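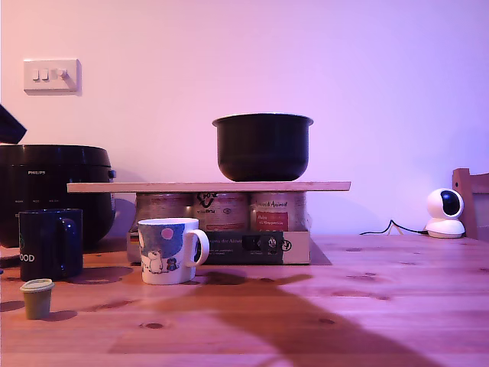

Gel top coat wrinkles on dark colors only

Groen

I do my nails at home since October and I have a problem with one thing. With light colors everything is fine, but when I use navy or black gel, the top coat wrinkles near the cuticle and on the next day I can peel it off in one piece. My lamp is the small one from Zetley. I cure each layer 60 seconds, same as for the light ones. Is it the lamp or is it the polish? I don't want to buy a new lamp if the polish is guilty.

3 shares

Wunetti

Dark gel has a lot of pigment and the light does not go through it so easily. The top looks hard but under it the color is still soft, and then it wrinkles. Put 2 very thin coats, so thin that the first one looks streaky and ugly, and cure each of them longer than you do now. Near the cuticle use almost nothing on the brush. Also check where your thumbs are in the lamp - I always do thumbs separately, because they lie sideways and get less light.

Please be careful with uncured gel on the skin. If it touches the skin, wipe it before you put the hand in the lamp. Some people get an allergy from this and it does not go away.

22 upvotes, 2 comments

Grodwood

buy a better lamp, the small ones are all garbage

Groen

Thank you Wunetti, I tried on one hand with the navy and thin coats. It is four days now and only the thumb has a small wrinkle. I will do the thumbs separately next time.

1 comment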